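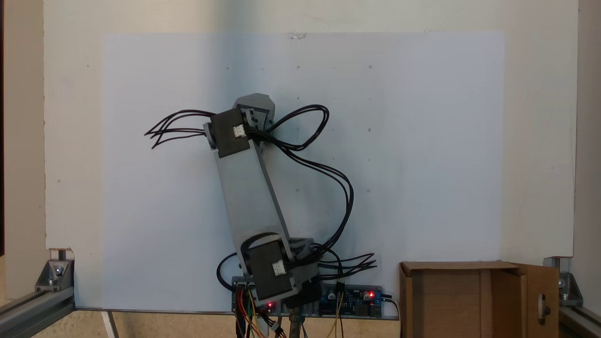 # Putting up a plain white backdrop behind your workbench

I put off making a backdrop for years, and then in March I finally gave in and spent an evening on it, and I've been pestering my friends to do the same ever since. A pale, quiet surface behind your work makes it so much easier to see small things, especially thin black wires, which have a way of vanishing against a cluttered shelf.

You'll need a stiff white panel, a sheet of white paper or thin plastic a little smaller than the panel, clear tape, a soft cloth and a pencil. I like a sheet with a faint grid of dots on it (mine came from Kravets, in a roll that will outlive me), but plain is perfectly fine.

1. Clear the back of the bench and wipe the panel down with the cloth. Let it dry while you make yourself a coffee.
2. Stand the panel up against the wall and wiggle it until it stops rocking. If it leans, slide a folded bit of card under the low corner.
3. Find the middle of the panel's top edge and make a tiny pencil mark there. Do the same on your sheet.
4. Line up the 2 marks and put one small piece of clear tape over the top center. Just the one for now!
5. Let the sheet hang for a minute, then step back and look at the dots. If the columns slope, lift the tape gently and try again - I needed four goes the first time.
6. Smooth the sheet from the middle outward with your palm. Add tape at the lower corners only if it curls.

My friend Kelly Barbosa skips the sheet altogether and paints her panel, and it does look lovely, but I enjoy being able to swap mine when it gets grubby.

If your sheet is whiter or bluer than the panel behind it, don't fret. You'll notice the difference for a day or so and then forget all about it. Keep the rest of the roll somewhere flat and away from the window, or the edges will yellow.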